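I've been using the Drotis wool blanket since February, and it's the one thing in our shop I'd buy again tomorrow. It's woven for us by Reet Lill at the Grīnberga mill, in a plain twill with a blanket-stitched edge, and it's big enough to share with a dog (ask me how I know!).
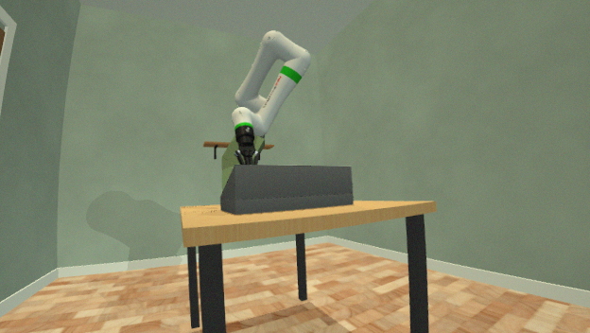

**How do I wash it?**

Cool hand wash with wool soap, then dry it flat. Please don't tumble it – I shrank my first one to the size of a cushion.

The yarn is 100% lambswool. It's a bit scratchy for the first week and then softens up nicely, especially if you sit under it every night like I do.
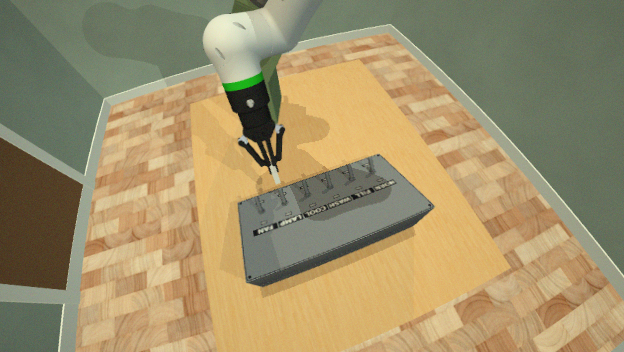
Jadesano Home Catalogue – p. 477

**Colours:** oatmeal, moss, rust
**Item no.:** 2000
**Made to order:** allow 10 working days

Moss sells fastest. Rust is my favourite, though it does look browner under lamplight, so ask for a swatch if you're matching curtains.
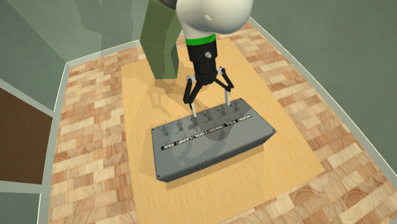

Meifang Deng in our packing room folds each one with a cedar block, and you can keep that in the cupboard with it over the summer. Moths are lazy but they do like lambswool, so give the blanket a good shake now and then.
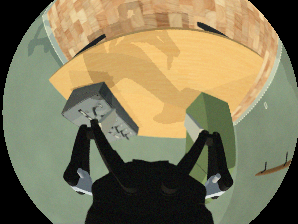
If the edging ever comes loose, post it back and Reet will restitch it free of charge. Just pop your order number in with it.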